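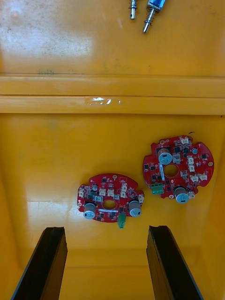

Do Whitening Toothpastes Whiten? A Small Test of Four Claims

Mei Park and Kenji Ostrowski
Oral Health Sciences, second-year project
Supervisor: Kirstin Gourlay
Submitted 9/29/25

5 min read
Print | E-mail this page

1. Why we did this

The drugstore nearest campus has a whole shelf of toothpaste that promises whiter teeth. The boxes say things like "visibly brighter" and "dentist inspired," and neither phrase means much when you stop and read it. Brighter than what? Inspired how? We wanted to know if a person who buys one of these tubes gets anything they would not get from the plain kind.

We went in doubtful and we should say so. Kenji worked in a dental office for a summer and spent a good part of it hearing patients ask why their expensive toothpaste had done nothing. Mei was a little more open to the idea. Our supervisor told us to write down what we expected before we started, so we did: we expected some removal of surface stain and no change in the color of the tooth underneath.

2. Background, briefly

There are two kinds of discoloration and the packaging tends to blur them together. Surface stain comes from coffee, tea, red wine and tobacco and sits on the outside of the enamel. Deeper color comes from the dentin, which is naturally yellowish and shows through more as enamel wears with age. Some medicines taken in childhood can also change it.

Toothpaste is on the teeth for a couple of minutes and then gets spat out. Most whitening pastes rely on mild abrasives that polish stain off. Some add a blue dye, which makes yellow look less yellow for a while. A few include peroxide, though usually much less of it than a dentist would use, and for a much shorter time. So there is a fair reason to think these products can clean the surface, and not much reason to think they do more.

3. What we tested

We used three whitening pastes and one plain fluoride paste. The whitening ones were Nesine, Briletti and Custa. The plain one was Pearce, which makes no color claim anywhere on the box. Briletti has the blue dye. Custa is a charcoal paste. Nesine lists silica and says "enzyme action" without saying which enzyme or what it acts on. We wrote to the company through the form on its website and got an automatic reply with a coupon.

4. Method

We did not use human volunteers. The approval process would have run past the end of the term, and we would have had no way to control what people ate. We used bovine teeth instead, which are common in this kind of work because they are easy to get and behave fairly close to human enamel. Fairly close is still not the same, and we come back to that below.

We had 12 teeth, three for each paste. All of them were soaked in strong black tea, rinsed, and left to dry overnight. Cường Mạc, who looks after the teaching lab, let us use the brushing machine so that the pressure would be the same each time. Each tooth was brushed twice a day for 11 days with paste mixed into water.

Color was scored against a standard shade guide by Nele Hellwig, a classmate who did not know which tooth had been brushed with what. She scored under the same lamp each time, before staining, after staining, and at the end. We had hoped to use a color meter as well, but it was booked by another group for most of May and we could not get enough time on it to be useful.

5. What we found

All four pastes took off tea stain, including the plain one. This was the clearest result and the one we would bet on.

The Custa teeth ended up the closest to their starting shade, with Nesine next. The gap between Nesine and Pearce was one step on the shade guide for two of the teeth and nothing at all for the third. We do not think a shopper would see that in a bathroom mirror.

Briletti was odd. Nele scored those teeth lighter when she looked at them right after brushing, and then when she rescored them 6 hours later the difference was mostly gone. That fits with a dye that rinses or wears away. The box says "instant results," and we suppose that is true in a narrow sense.

No tooth finished lighter than it was before we stained it. Whatever "whiter" means on the label, in our test it meant "back to where you began," and in most cases a little short of it.

6. The charcoal question

Somebody will read the section above and decide to buy charcoal paste. We would hold off. Custa removed the most stain, but it also left the enamel looking duller when the teeth were dry. We did not measure wear, so we can't claim damage. What we can say is that a rougher abrasive would explain both things, and that the box gives no abrasivity value. We looked on the company's site too and did not find one there. A product that wants to be used twice a day for years ought to print that number.

We also could not find fluoride in the ingredient list. A person who switches to it fully would be giving up the one ingredient in toothpaste with really strong evidence behind it.

7. Problems with our own work

Three teeth per group is very few. One strange tooth can move the whole result, and one of the Pearce teeth had a chip that may have held stain. A shade guide depends on a human eye, and even a careful one gets tired. Tea on a cow tooth for one night is a poor stand-in for years of coffee on a living person with saliva. And 11 days is short. The makers would surely say we should have gone longer, and they may be right — although two of the three boxes promise a change within a week.

We also knew what we expected to find. Nele's scoring was blind, but the two of us did the brushing and mixed the pastes, and charcoal is hard to disguise.

8. What we would do next

We would like more teeth, a booked color meter, and a group brushed with plain water. Leaving out the water group was a mistake, and Kirstin pointed it out after it was too late to add one. Without it we can't say how much of the cleaning was the paste and how much was just the brush. Our guess is that the brush did plenty.

Contact: Oral Health Sciences student projects office | © 2025 the authors | Back to top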